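Bison Kitchen Set: two-handed dish handling, first-person view

Maintained by Ataahua Hapeta and Milan Meijer. Last updated December 7, 2025.
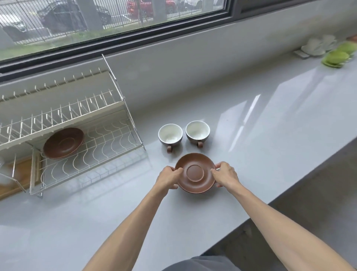 We started recording in June with one question in mind: how much can a policy learn about crockery from watching people put it away? Quite a lot, so far, and we're really excited to share what we've got!

What's in it
3,437 clips, 2,770 of them labelled. Each clip covers one short task at a kitchen counter, such as moving a saucer from the rack, pairing it with a cup or stacking plates by colour. The view is always from head height, looking down at the hands and the counter.

Splits
The test split holds 544 labelled clips and the rest of the labelled ones are for training. Unlabelled clips sit in their own folder (they're great for pretraining, please try them).

Labels
Grasp start, grasp end, which hand, object class. When both hands hold the same object we write "both" and give one start time, taken from the second hand to make contact.

Known issues
Glossy counters throw long reflections near windows, and our older hand tracker hates them. Version 2 fixed most of the bad tracks in the Temham recordings. The Stendska ones still need a pass.

Saucers and small plates get mixed up when seen edge-on. If you spot a wrong one, send us the clip number and we'll happily fix it.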